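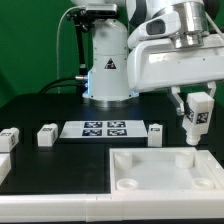
I love small peg-and-socket kits, and the Grenholm is the one I keep coming back to (my friend Themis Athanasiadis printed me a set in June, all in white). The part people rush is the first peg. Get your block up over the tray with the peg pointing straight down before you lower it at all. The tray has a round holder near each corner, and I like to start with one of the two in front, where you can see right into the hole.

Step 1: Clean up the parts
Run a fingertip over every edge and sand off any fuzz. I use 300 grit on the pegs and 200 on everything else.

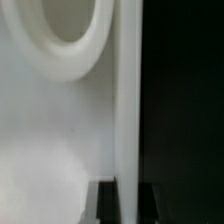 Go easy on the pegs, though — take off too much and they'll wobble forever. I gave mine 24 light strokes each and checked the fit as I went.

Step 2: Spread out the blocks
Leave plenty of elbow room between them, and keep the tray off to one side, close to your working hand. 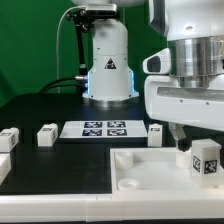 Step 3: Lower and turn
Bring the peg down slowly until you feel it touch the rim, then wiggle it a little. Don't push yet!
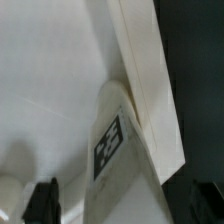
If it sticks, back it out, turn it a bit and try again. Once it's seated, move on to the next corner. My first full set took me 54 minutes, snack break included.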